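Galang asks whether offices need so much bottled water
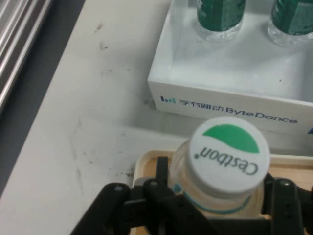 A small bottle of water on a tray has become standard in meeting rooms, and Galang, the office supplies adviser, doubts that many of the people sitting down to one had asked for it. The firm today publishes Trumura, a short guide to drinks in shared workplaces.

Galang looked at orders placed by one client, Sostine, up to the end of June. Sostine bought 822 bottles in that time. Staff logged 600 as opened. What became of the rest is not recorded, and Galang does not claim to know.

"We are told that guests expect a sealed cap," said Rowena Sebastian, who wrote the guide. "I asked 69 guests. Most said a glass from the tap would do. It's a small survey and I wouldn't build a policy on it, but I would like to see the evidence for the other side."

The guide suggests keeping trays and boxes of bottles out of the room until someone wants one, and stocking 2 brands at most. It does not promise savings. Emmanuel Athumani, office manager at Sostine, remains unconvinced.

"Jugs have to be washed, and somebody has to wash them," he said. "I'll try it for a month. I expect complaints."

Trumura is free to read at Galang's office and by post on request.

Press contact: Rodel Sison, Galang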